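Ivside bench, PC teardown cell: monthly check, November
Cycle counter at start: 1,208
Overall: OK to run, 2 items open

I went through this one with coffee in hand before the first run, so the comments are longer than usual. Sorry, Clavau folks, I know you like one-word answers!

1. Emergency stop, both buttons - OK
Pressed each one with the arm creeping along at slow speed. Stopped right away both times. The one by the desk is getting stiff (still works fine, I just want it on the list).

2. Work surface and clamps - OK, with a comment
Wiped out the slots and found the usual stray screws. I like to push on the tower with an open hand once it's clamped, and it didn't budge. Keep checking the latch on the white clamp, it's easy to think it's home when it's a hair short.

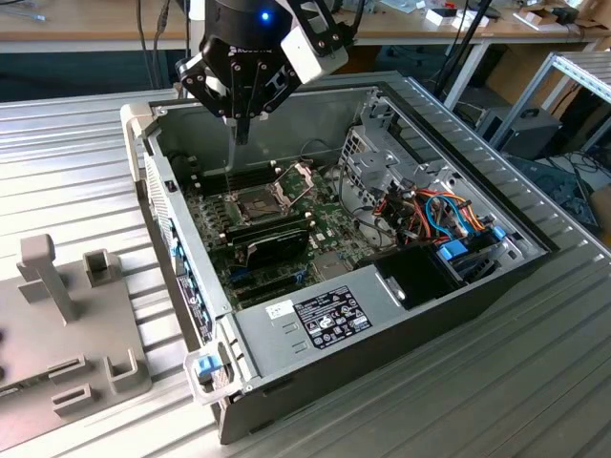 Item 2: tower on its side in the clamps, gripper over the CPU socket, tool pointing down.

3. Gripper fingers and screws - OK
All the finger screws got a turn with the small driver and only one moved. Marked them with the paint pen again, the old marks had rubbed off.

4. Tool seating - OPEN
There's a tiny bit of side play when I wiggle the tip. Not enough to stop work, but I wouldn't want it any worse near socket pins. Hidayat insert is on order.

5. Arm cables - OK
Ran the arm through its full reach by hand and watched the loops the whole way - no snagging on the drive cage, no rubbing.
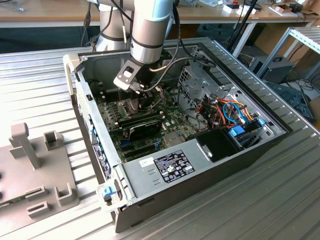
While I was at it I did the slow approach over the socket 10 times, stopping at the hover point on each pass. Same spot every time as far as I can tell with a feeler gauge, so I left the taught points alone.

6. Fixture plate on the left - OK
Post is straight, holders are tight, no cracks in the print.

7. Floor and background clutter - OPEN
Cables on the floor behind the bench again. Same comment as last month. Please tie them up before the Indley crew comes in!

8. Speed limit in manual mode - OK
Left at 13 percent. Please leave it there.

Next check due at 1,208 plus whatever we run in December. I'll bring the good feeler gauges.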